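Balancing the heating in a single-pipe house, part two

In the last post I got as far as draining the loop, and several of you wrote to ask why I hadn't simply fitted thermostatic valves throughout and gone to bed. The short answer is that thermostatic valves on a single-pipe system are a different part from the ones in the shops, with a much lower resistance to flow, and if you fit the ordinary sort you will get a lukewarm radiator and a very noisy pump. The longer answer is the rest of this post.

For anyone who missed part one: the house is in Zollutstead, end of terrace, built in 1889 with no heating beyond the fireplaces. Somebody put in a gas boiler and a single-pipe loop at a time when single-pipe loops were already going out of fashion. There are 11 radiators on it. The main runs under the ground floor, goes up in the corner of the back room, circles the first floor and comes back down beside the boiler. Each radiator hangs off the same pipe by two tees. Water leaves the main, goes through the radiator, and rejoins the main slightly cooler than it left. The next radiator therefore gets slightly cooler water than the one before, and so on to the end of the line.

On a two-pipe system each radiator has its own route from flow to return, so they all see more or less the same inlet temperature and you balance by throttling the ones nearest the pump. The published instructions all assume this. On a single pipe, throttling the first radiator does send hotter water on to the rest, but it has very little effect on the flow rate in the main, which carries on regardless through the bypass section between the tees. The lever you have is heat removed per radiator, and it is a weak lever.

So the first job was to find out what the loop was doing before I touched it. I used two clip-on pipe thermometers and a strip thermometer that I don't trust, and I took readings on the main before and after each radiator with the boiler set to 70 degrees and everything fully open. I let it run for two hours first. The drop across the whole loop was 19 degrees, which is too much. On a loop of this length I would have liked to see 12 or less.

A drop that large has two possible causes. Either the radiators are taking out too much heat for the amount of water going past, or there isn't enough water going past. The total radiator output is fixed by their size and by the room temperature, and I had already worked it out room by room, so I could put a number on the flow. Heat in watts divided by 4.2 divided by the temperature drop gives you grams per second, near enough. Mine came out well below what the pump should manage on its middle setting.

The pump was a Ronano, of an age where the label has gone brown. I had assumed it was worn. I took the head off expecting a chewed impeller and found it in good order, with a little black magnetite behind it that wiped off with a cloth. I put it back with a new gasket and it ran exactly as before.

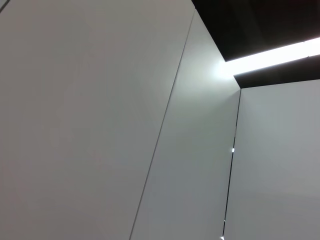

The restriction was in the main. When the loop was extended at some point to take in the back bedroom, the extension was done in 15 millimetre pipe while everything else is 22. The whole flow of the house goes through that section, all of it, in series. The resistance of a pipe goes up very steeply as the bore comes down, by something near the fifth power at ordinary velocities, so two and a half metres of 15 was doing as much harm as a good ten or fifteen metres of 22 would have done. I found it by lifting the boards on the landing, having first lifted the wrong boards in the bathroom.

I am allowed to solder but I am slow at it, and the run sits close to old joists. I asked Stavros Papadakis, who did the boiler swap for my neighbours, to do the replacement while I did the carrying. He cut out the 15, ran 22 straight across, and moved the two tees for the bedroom radiator so that they sit at opposite ends of the radiator with a decent length of main between them. This last point is worth dwelling on. On a single pipe, what pushes water through the radiator is mostly the small difference in pressure between the two tees, plus some help from gravity as the cooled water sinks. If the tees are side by side there is almost no pressure difference, and you are left with gravity alone. Mine had been ten centimetres apart. The room had always been cold, and previous owners had dealt with it by fitting a larger radiator, which didn't help because the extra surface had no more water going to it.

The work took a morning. Refilling took most of the afternoon. A single-pipe loop is tedious to bleed because air in the main will happily go round with the water and collect in a different radiator every time you think you have finished. My method, for what it is worth: fill slowly with the pump off, bleed the ground floor, bleed the first floor, run the pump on low for ten minutes with the boiler off, stop it, wait ten minutes, bleed the first floor again. Repeat until nothing comes out. It took me four rounds. Keep an eye on the pressure between rounds and top up to 1.2 bar cold.

Inhibitor went in through the bathroom towel rail with a cartridge adaptor. I had worked out the system volume by metering what went in, so the dose was known. If you haven't metered it, overdosing slightly does no harm according to the instructions on mine, and underdosing leaves you with black water in a few winters.

Then the readings again. Same boiler temperature, same two hours, same thermometers in the same places, marked with masking tape so I would not fool myself. The drop across the loop was 11 degrees. I would have settled for 13.

The rest is fine adjustment. The order of the radiators on my loop is hall, front room (two), dining room, kitchen, then up to the back bedroom, bathroom, landing, middle room, front bedroom (two). With everything open the hall and front room are too warm and the front bedroom is a degree and a half short. I turned the lockshield on the hall radiator down to half a turn open, and the first of the front room pair down to three quarters. I left the others alone for two days and wrote down the room temperatures at 7 in the morning and 9 in the evening.

Leaving it alone is where I have gone wrong in the past. A house with solid brick walls takes a day or more to settle after any change, and if you make a second adjustment on the same evening you have no idea which one did what. One change, two days, write it down. The weather will spoil some of your readings anyway. I threw out a Tuesday because the wind got up and the front bedroom lost two degrees through the sash windows, which has nothing to do with the plumbing.

After five changes the rooms are within a degree of where I want them. The final settings are written in pencil on the inside of the boiler cupboard door, along with the date, the pump speed and the type of inhibitor. Whoever has the house next can rub it out.

On thermostatic valves. Once the loop was balanced I fitted the low-resistance type to three radiators only: the second of the front room pair, the middle room, and one in the front bedroom. The body is stamped for single-pipe use and the bore through the seat is visibly larger. On a single-pipe loop you can shut as many as you like without starving the pump, since the main stays open, so no separate bypass is needed. The side effect is that when the front room valve closes, everything after it gets hotter water. I see this in the evening, when the fire is lit and the dining room creeps up by half a degree. I can live with half a degree.

Costs, as I was asked. The pipework, fittings and Stavros's time came to 659 pounds. The three valves, the inhibitor, a gasket and the second thermometer were extra and I did not keep all the receipts. Loukia Manolakis wrote to say that she was quoted 2886 for converting a similar house to two pipes, without making good the floors, and wanted to know whether conversion is the better course. If the boards are coming up anyway, I think yes. A two-pipe layout will let a condensing boiler run at a lower flow temperature with every radiator doing its share. If the boards are staying down, measure the drop first and look for a narrow section.

I have also lowered the boiler to 62 degrees as a trial. The last radiator then gets water at a little over 50, and the front bedroom holds 18 as long as it is not below freezing outside. January will be the proper test. Part three will cover lagging the underfloor main, where at present I am heating a void full of builder's rubble, and will have a table of pipe temperatures before and after.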